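Wunside is looking for people to sort and repack small household electricals

We are a small reuse workshop and we collect things which people do not need any more: wall chargers, cables, lamps, baskets, storage boxes and so on. At the moment we have more than 500 chargers waiting in our store room, and in July we would like to sort them with the help of new participants.

The work is done at a table, sitting or standing as you prefer. You take the mixed pieces, put the same kinds together, read the small print on each one and write it in the list. After that the pieces go into boxes for the project called Phuthong, which gives them to student houses. You do not need to know anything about electricity. Testing is done only by our own staff.
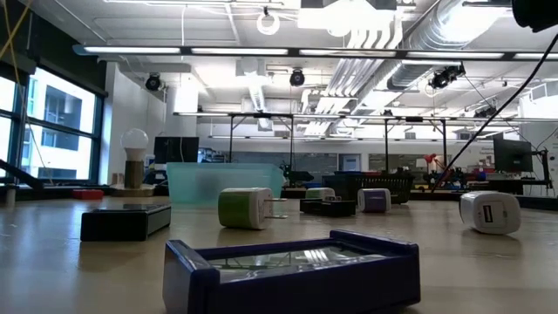
Boonsong Kaewkla writes that he took part last time and was at first afraid to be too slow, but the slow people found the most mistakes in the list. He would only ask newcomers to bring their reading glasses, as the letters on a charger are very small and grey on white is the worst.

What we ask from you:
You are 18 or older.
You can read numbers and short English words.
You can come for at least five mornings, from 9.30 until 12.30. The mornings do not need to follow each other.
You are patient with untidy tables.

What you receive:
Your travel costs, paid on the last morning.
Tea, coffee and a simple lunch.
One lamp or one storage box from the shelf in the corridor, if you would like to have it.
A written confirmation of your hours, on request.

This is not paid employment. If you get any benefits, please check first with your office whether you may join.

To apply, please send a few lines about yourself to Uthai Suksawat at the Wunside front desk, or leave them in the letter box, with the reference 727. Please mention which mornings are not possible for you. We answer to everybody, but it can take a week.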